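Subject: Re: [umurby-local] Break room vote and the August contract talks
From: Burgi Lüthi
Date: June 2022

Beat Gasser wrote:

> I read the bargaining summary twice and I still can't tell whether
> the night crew at Butero gets the new shift premium or has to wait
> for the Vudwood people to sign first. Also, is the 94 cents per hour
> or per shift? If it's per shift I'm going back to bed.
>
> Beat

Beat,

Per hour. You may get up.

I wrote most of that summary, so the fog is mine. Let me try again in smaller words.

Butero and Vudwood are separate contracts. They used to expire together, back when the same family owned both plants, and a lot of us still talk as if they do. The Butero night premium does not wait for anyone. If members ratify, it starts with the first full pay period after the vote. For a full-time night worker who doesn't miss a shift, the company's own sheet puts it at 2,088 paid hours a year. Multiply at your leisure. I did it on the back of the agenda and then lost the agenda.

Vudwood is slower. Management there has handed us a proposal on mandatory overtime that is 12 pages long and defines "voluntary" in two places, differently. We have asked which one they meant. They are checking.

As for the break room, that got folded into the local side letter, which is why it was on the same ballot notice and confused everybody. A microwave on each floor, seats for the whole shift, and the lunch break starts when you reach the room instead of when you leave the line. The last part is the one worth having. The plant is long and some of us are not fast.

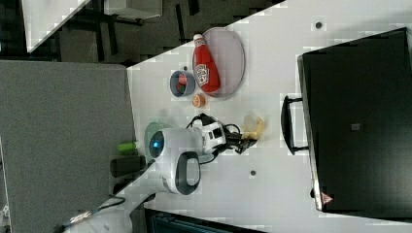
Ketchup on its tray, cup alongside.

Kuo asked at the last meeting whether we could trade the microwaves for another personal day. I put it to the company and was told that microwaves come out of one budget and days come out of another, and the two budgets have apparently never met. So we are getting microwaves.

One more thing, about stewards. We have 2 open spots on nights at Butero and so far one name, which was written in as a joke by someone whose handwriting I know. Training is paid time — up to a full day — and there is a binder. If you have ever complained to me in the parking lot, you already have the basic skills.

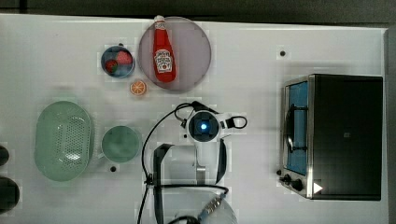 Can I vote on the Butero agreement if I transferred over from Vudwood this spring?
Your vote goes with the plant where you work now, so you vote at Butero and sit out the Vudwood one, even if your dues card still has the old plant on it.

Bring the card anyway. Voting is in the Umurby hall, both shift changes, and the full text will be on the table by the door for anyone who'd like to find my other mistakes before August.

Burgi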